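Visit report: Cusis demonstration room, Rurnholm

Tessier offers its Cusis two-arm picking kit on hire or outright sale. Kirsten Hauksdóttir and I went to Rurnholm in February to see whether it would suit the returns bench at Skirilwood, where mixed small goods have to be sorted into trays.

The kit comprises two arms, each with a two-finger gripper, a controller and a licence for 19 taught tasks. Tessier quotes a set-up time of up to 9 hours. Our visit covered tray loading only, using toy figures as stock and a shallow blue bin as the target. Tasks are taught by hand guiding, and the software stores each one as a separate file – these can be copied between kits.
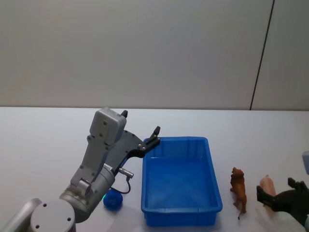 Reginald Montoya thought the hire terms deserved more attention than the arms. The monthly rate covers remote support but excludes replacement finger pads, and the minimum term is seven months. He also asked for the pad life in cycles, and Tessier has yet to supply it.

The controller needs a single-phase supply and its own network port. Fan noise was acceptable at desk distance. The manual runs to 117 pages and is clear on wiring, less so on fault codes.

We have requested a trial at Skirilwood with our own trays and stock. Purchase price to be discussed after that – the hire quotation is attached.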